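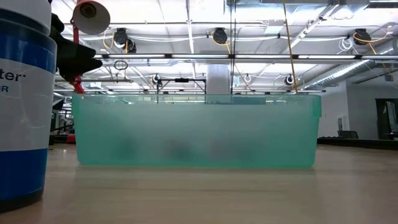
Please put the lids back on the bins when you're done looking, one regular had asked the swap desk, becuase half of last winter's bins went home with the wrong lid and she still has one that fits nothing. So that's the first new rule for this year's storage swap at the Kencombe hall. Lids get taped to the bin they came with. Masking tape, not duct tape.

The swap is back after skipping February. Doors open at 8, tables cleared by early afternoon. Free to get in, same as before.

Short version for those in a rush: bring clean storage bins, tubs, drawer boxes, baskets and jars you don't use. Take home ones you will. You don't have to bring something to take something, but it helps.

Last time the count at the door was 416 pieces, which was more than the tables could hold, and the big totes ended up along the wall by the coat hooks where people missed them. This time big ones get their own tables up front. Small stuff goes to the back. Kitchen containers in the side room, with the sink.

The see-through kind goes first, every time. Clear, frosted, tinted, doesn't matter much. People want to know if it's the extension cords or the Christmas lights without popping four lids. Frosted ones only half do the job – you get a dark lump and a guess – so the desk will have labels and markers out again. Write on the short end. That's the end you see once it's on a shelf.

Some notes on what can come in:

Bins with a cracked rim, no. A cracked rim means the lid won't stay down and the next bin stacked on it slides off. Scuffs and cloudy sides are fine. Old sticker glue is fine but try to get it off first, a little cooking oil and a rag will do it. Rinse the oil off after.

Bins that held paint, weed killer or motor oil, no. Not even if washed. There were two of these last year and the whole table smelled.

Bins with stuff still in them, please no. Empty them at home. The desk had a tote come in with a full set of curtain rings, a bike pump and somebodys tax papers at the bottom. All returned, but it took a week.

Ross Hardware is lending carts for the parking lot, and will have shelf brackets and liner at a table near the door. These are for sale, everything else is free. Cotico, the closet people from out by the bypass, will run a short talk on garage shelves at 10:30. Topic is mostly what goes up high and what stays low. Heavy low, light high, and nothing over your head that needs two hands. Bring measurements if you want help, width and depth both. Last time a lot of folks had width only.

On sizes. Totes over 54 quarts are limited to two per household until noon, then whatever's left is anybody's. There was some grumbling about this on the sign-up page. One reply said a family moving house needs more than two and should be let in early. The desk's answer is no early entry, but come back at noon, there were plenty left last time. Another wanted to know if nested bins count as one. They don't.

Drop-off is the evening before, side door, and again from when the doors open. If you drop off in the evening, stack by size and don't force them together. Bins that get jammed one in another are a pain to pull apart, and a couple split when people tried. A sheet of newspaper in between is enough.

The Joro newsletter is printing a one-page sheet on washing out old bins, copies at the desk. Warm water, dish soap, soft cloth. No scouring pads on clear plastic, it goes dull and stays that way. Dry them upside down with the lid off, overnight if you can. Lids have a groove that holds water, so shake those out too.

Parking is behind the hall and on the gravel strip. The strip gets soft after rain so go easy there. Carts come back to the door, not left between cars.

Whatever doesn't find a home by closing goes to the school supply room, as far as they have space for it. They've asked for shoebox size and a few large ones. No wicker this time, they've got enough.

Tape, markers and labels are still needed. So are lids, in any size – there's going to be a lids-only box by the desk, and if you have an orphan at home, bring it along and try it on a few bins. The one from last winter will be in there.

Posted 25 May 2023. Questions to the swap desk at the hall, mornings only.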